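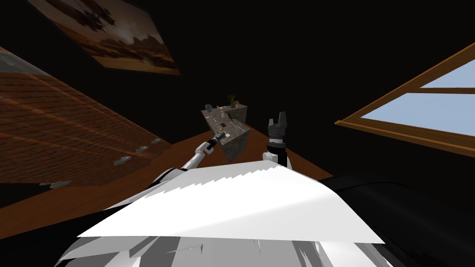

According to Rochelle Sheehan, a demonstration should be kept only if a second person, who did not record it, can say what the operator wanted to do. We took this remark as the starting point for our recording procedure, and the present section explains how the procedure was applied in the simulated room.

3.2 Collection of demonstrations

All demonstrations were recorded in Fetuler, our simulation environment, with a two-armed robot controlled by a human operator. In the view of Figure 3a, the left gripper is closed around a small yellow object close to the stone-textured block, while the right gripper points upward. The target set was 500 demonstrations, divided over 11 tasks. Each operator worked in sessions with a fixed list of tasks, but the order of the list was changed between sessions, so that practice on one task would not always help the same next task.

Before each recording, the objects were put in new positions and the operator received one short written instruction. We did not tell the operators which arm to use. This choice made the data less regular, and in the first weeks we considered to change it. Ghazala Durrani compared the early recordings from the Dillach and Partington sites and found that the operators at the two sites had different habits for the free arm - at Dillach it was mostly left still, at Partington it was often moved out of the way first. We decided to keep both habits in the set and to store the site as a label. 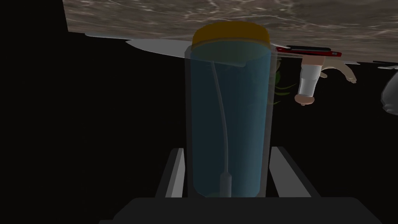
Failed attempts should stay in the data, Nikau Quinlan argued when he reviewed the first version of the protocol, as long as they are marked and the moment of failure is given. We followed this advice in part. An attempt was stored with the mark "failed" when the operator continued and tried to correct the error. It was deleted when the operator stopped at once. Almost 2 in 11 of the stored recordings carry the mark.

For vessels, the approach of the gripper needed a separate label. Figure 3b shows the fingers open on both sides of a transparent container with blue liquid, with narrow gaps to the walls. We call such a state "around", and we distinguish it from "contact" and from "hold". The labels were written by two annotators, and when they did not agree, the recording was discussed with the operator.

Figure 3. Views from the simulated room. (a) Both arms near the block. (b) Gripper fingers around the container.

Last updated: Thursday, April 18, 2019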